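Kerkum Maple Panel Review: I Bought a Slab of Wood and Now I Have Opinions

Posted May 4, 2020

I have wanted a proper maple work surface for years. For most of that time I've made do with an old cutting board, a piece of shelving from the garage, and one very sad card table that leans to the left. So when Kerkum put their edge-glued maple panels on sale in November I finally caved and ordered one, and I've been using it pretty much nonstop ever since. A few of you asked for a full write-up (mostly after I mentioned it in the workbench post), so let's go!

First, what it is. The Kerkum panel is a plain rectangular board made of long maple strips glued side by side. No feet, no handles, no groove around the edge, no logo burned into the corner. You can buy it finished or unfinished. I got unfinished, partly to save money and partly because I'm picky about what goes on my wood. Mine came to 3 coats of hardwax oil in the end, with a light sanding between each one, and I'd tell you two is enough if you're only using it for paper crafts and puzzles.

Shipping was fine. The box was heavier than I expected and the delivery driver gave me a look. Inside there was a lot of cardboard, a foam strip on each edge, and a little slip telling you to let the panel rest flat in the room for a couple of days before you do anything to it. Please do this! I skipped it once with a cheaper pine board from Lovora and that thing curled up like a potato chip. The maple one sat on the floor in my hallway and I walked around it like it was a sleeping dog.

Now the part I really wanted to talk about, the wood itself. I was expecting something kind of bland, because maple can be, and it's much prettier than that. The strips don't all match. Some are nearly white and some are a warm beige, and every so often there's a darker streak or a little swirl running through. If you want a perfectly even surface this will bug you. I love it. The seams are faint enough that you have to go looking for them, and when I run a fingernail across I can't feel most of them (there is one near the back I can just barely catch, and I only found it because I was hunting for something to complain about).

I keep going back and forth on how to set it up. On a regular table it slides, plain and simple. Flat wood on a flat top with nothing underneath is going to move when you lean on it, and I lean on things. A thin rubber mat fixed it, the kind you put under a rug. On a perforated table it's a different story, and this is where the panel really wins me over. With all those round holes you can drop in pegs or stops along the edges and the board isn't going anywhere, and when you're done you lift it off and you've got your gridded table back. I like having the pale wood on top of a strong color too. Small parts show up so well on it, and anything bright, like yellow blocks, just about jumps out at you. My eyes are not what they were and I'll take the help. 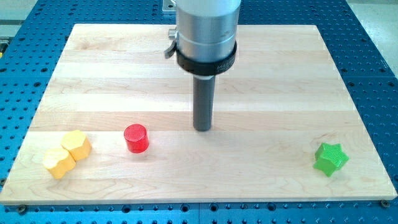 Guerra wrote in to say the finished version isn't worth the extra money, that the factory coat felt plasticky and had to be scraped off before it would take any oil, and that anyone with a free afternoon should buy the bare one. I can't speak to the finished panel myself, but that does match a couple of grumpy comments I've read elsewhere, so there's another vote for unfinished.

How does it hold up? Pretty well! I've done a lot of light stuff on it: sorting hardware, gluing up small boxes, painting wooden blocks for my niece's birthday, one extremely long puzzle. Dried glue pops off with a plastic scraper if you've oiled the surface. Paint is more stubborn, and I have a green smudge that I've decided to live with. I did dent it once by dropping a clamp on it, corner first, and I said a word. The dent is small. Maple is hard but it isn't magic.

The thing I don't love is the edge. Kerkum leaves the front edge dead square, and it's sharp on your forearms if you rest them there for a while. It took me a few minutes with a sanding block to ease it over and it feels so much nicer now. I wish they'd just do that before it ships, though. For the price, come on.

I did look at the Alturell version before I ordered. It's thicker and it comes with a set of rubber feet, but it's also a lot heavier, and I wanted something I could lift on and off by myself without calling anyone in from the other room. If yours is going to sit in one spot forever, the Alturell might suit you better. A bit more money, a bit more heft.

Care is easy. Wipe it down, don't leave anything wet on it, and oil it again when it starts looking thirsty. Do both sides when you oil, by the way. I only did the top the first time and got the tiniest bit of cupping, which settled down after I flipped it and did the bottom.

Would I buy it again? Yep, and I'm thinking about a smaller one for the kitchen counter, if they ever bring the sale back. If anyone has tried the narrow size, leave me a comment and tell me whether it stays flat.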